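Coltmont Bars (No-Bake Date and Oat Slice)
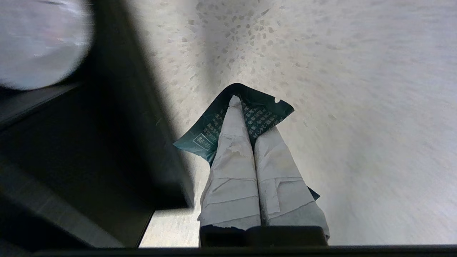
A dark teal plastic packet.

Coltmont bars are a no-bake slice made from dates, rolled oats and nut butter, with a thin layer of chocolate on top. I've given them their own entry in my dessert encyclopedia because people keep asking me what makes them different from a plain date bar (plenty!), and because I have made them so many times that I might as well write it all down in one place.

Name and origin

The name comes from Coltmont, the little town where I first ate one, at a bakery counter on a Wednesday when I had only gone in for bread. The man behind the counter was Žydrūnas Kivi, and he told me he had started making them for hikers who wanted something they could stick in a jacket pocket. His version had no chocolate at all! The chocolate came later, when the bakery moved them from the basket by the register into the glass case and wanted them to look fancier. I like both, but my family will not hear of the plain ones anymore.

You may also see them called trail slice or Kivi squares. Older handwritten recipes from the area just say "date things," which I find very charming and not at all helpful when you're searching for one.

Ingredients

The base is always dates and oats. I use soft Medjool dates when I can get them, and if mine have gone dry in the back of the pantry I soak them in hot water for 18 minutes and squeeze them out well. (Too much water left in the dates and you get a pudding. A tasty pudding, but still.) My usual batch takes 700 grams of pitted dates and 200 grams of rolled oats, plus a big scoop of almond butter, a good pinch of salt and some vanilla.

Quick oats work, although the slice comes out softer and a little pasty. Steel-cut oats don't work and I wish I could have those almonds back.

The nut butter can be almond, cashew or peanut. Peanut takes over completely, so call it a peanut bar and enjoy it. Sunflower seed butter is what I make for school bake sales, and I toast the oats first for those, to get back some of the nutty taste.

Method

Blend the dates into a thick, sticky paste in a food processor. Mine walks across the counter while it does this, so I keep a hand on it. Add the nut butter, salt and vanilla and run it again, then tip in the oats and pulse just until they disappear into the mix. You still want to feel them when you bite.

Press everything into a lined square pan with damp hands, really leaning on the corners. Chill it until firm. Then melt dark chocolate with a spoonful of coconut oil, pour it over, tilt the pan until the top is covered, and put it back in the fridge.

For cutting, I take the pan out and let it sit on the counter while I make coffee, then use a long knife run under hot water and wiped dry. Cold chocolate and a cold knife give you shards. Delicious shards, and I usually eat them standing up!

Variations

The Ķēniņš style is the one I make in January, when I'm tired of everything tasting like gingerbread. It swaps a third of the dates for dried apricots and leaves out the vanilla in favor of orange zest. It's sharper and brighter, and it slices more cleanly too.

Prerklow squares are thicker, with a layer of coconut cream between the base and the chocolate. They have to be eaten from the freezer with a fork and I'd put them closer to a pie. Some people get quite heated about whether they belong in this entry, and I've gone back and forth on it myself.

There's also a baked version, which sends the base into a low oven until the edges darken. I tried it twice. The middle stayed lovely and the edges could have been used to resole a boot.

Storage

They keep in the fridge for a week in a tin with parchment between the layers, and much longer in the freezer. A full pan made with my amounts, with the chocolate and everything, also fits nicely in the Skillero loaf tins if you'd rather have two small, tall slabs than one wide one. You'll need to chill those overnight, though, as the middle takes its time.

My biggest batch ever used 920 grams of oats and was for a wedding dessert table. I had to mix it in a stockpot with both arms, and I found a bit of date on my elbow during the toasts.

See also: raw brownies, fig rolls, flapjacks, chocolate-dipped apricots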